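Magdy Ouali
Nov 13, 2021

A thread on a door fault we spent most of September chasing. It concerns a mobile manipulator, a door-opening policy and a force limit that did nothing for the whole of that time. Long, and mostly about contact parameters.

Background. The robot is the Selen base with the Erkex arm. The job is to open a hinged door, drive through and close it behind. We train and regression-test in simulation and then run on the rig at Bredeck. I look after the safety layer and have no hand in the policy itself.

The safety layer is simple. It reads the wrist force-torque sensor, filters it, and if the magnitude stays over a threshold for longer than a set time it stops the arm and brakes the base. It knows nothing about doors.

The fault on the rig: the arm pulled the door to its stop and then went on pulling. The top hinge screws came out of the frame. The safety layer did not trip. Someone hit the e-stop and that worked as it should. No injuries, one door written off.

The threshold in the config was 137 N. The wrist log for that run peaks at 525 N. That isn't a marginal miss, so we took the rig out of use the same afternoon and went looking for the reason.

First suspect was the sensor. We hung known masses off the wrist in three orientations and it read correctly. Bias drift was small. Sensor ruled out.

Second suspect was the filter. It is a low-pass with a cut-off that somebody had lowered in the spring to get rid of nuisance trips. It does delay the reading, but only by a few tens of milliseconds, and the force had been high for seconds. Filter ruled out, though I have since put the old cut-off back.

Third suspect was the config loader, and that was it. The threshold is stored per controller mode. The mode was renamed in a refactor and the safety layer was still looking for the old name. It did not find it, so it fell back to the default. The default was "no limit".

I will say that again for anyone skimming. A missing safety limit was read as an infinite one. It should have been read as zero, or it should have refused to start. I wrote that line, some years ago, for a bench test.

So that is the fault. The more uncomfortable question is why the simulation tests did not catch it. The door suite ran every night on the same build, with the same missing limit, and passed every night.

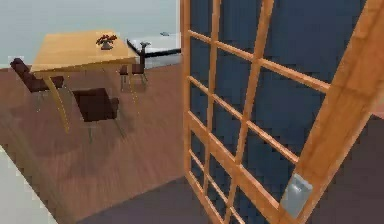
The suite does include an over-travel case. The robot is told the door opens further than it does, so it should reach the stop, build up force and trip. The test passes if the arm is stationary at the end and the door is within a degree of its stop.

Read that pass condition again. It never asks whether the safety layer tripped. It asks whether things have stopped moving. An arm heaving at a rigid door with no force limit is also stationary.

On the real rig the same thing is not stationary for long, because screws and timber give way. In the simulator the hinge is an ideal joint. You can put any load you like on it and it will hold.

There was a second problem under the first. The hinge stop in our door model was very soft. Esposito, who maintains the scene assets, had turned the stiffness down to stop the solver jittering when a door reached its limit. Perfectly sensible for looking at doors, poor for testing forces.

With the soft stop, the simulated wrist force in the over-travel case barely got past the threshold even with the arm pulling as hard as it could. So anyone glancing at the force plot would have seen a trace levelling off near the limit and assumed the limit was doing it. I glanced at that plot. I assumed that.

To check, we re-ran the case with the limit deliberately deleted and then with it deliberately restored. With the soft stop the two force traces were close enough that I had to look at the legend. With a stiffer stop they separated at once.

What has changed:

The loader now refuses to start if any limit is missing, and prints the name it was looking for. There is no default. People have complained about this and will go on complaining.

The over-travel test now passes only if a trip event is logged, with the right cause code, within the allowed time. Where the arm ended up is recorded but no longer decides anything.

Each safety test has a twin that runs with the protection removed, and the twin has to fail. If the twin passes, the build is blocked. On the first night 7 of the twins passed. We are still working through those.

The door models now have a stiffer stop and a breakable hinge. The break load is a guess based on one ruined door frame, so I would not quote it to anyone. It is there so that the test goes visibly wrong instead of quietly settling.

The stiffer stop did bring the jitter back. Halving the time step cured most of it, and the nightly run now takes about 2 hours longer. We have accepted that for the safety suite only. The general navigation tests still use the soft stop, and their force readings are marked as not for use.

The rig is running again with a mechanical slip coupling between the gripper and the wrist, set below the software threshold. It should have been there from the start. Software was the only thing limiting the pull, and one renamed string took it away.

A few people have asked whether the policy was at fault for pulling on a door that was already open. Partly. Its estimate of the door angle lagged, so it believed there was travel left. That is being fixed separately. I don't want it listed as the cause, though. The policy is allowed to be wrong about doors and the layer beneath it is supposed to cope.

Still open: the closing direction. We have no equivalent test for the arm pushing a door against something caught in the gap, and the forces at the latch side behave differently. I will add to this thread once that case is written and its twin has failed properly.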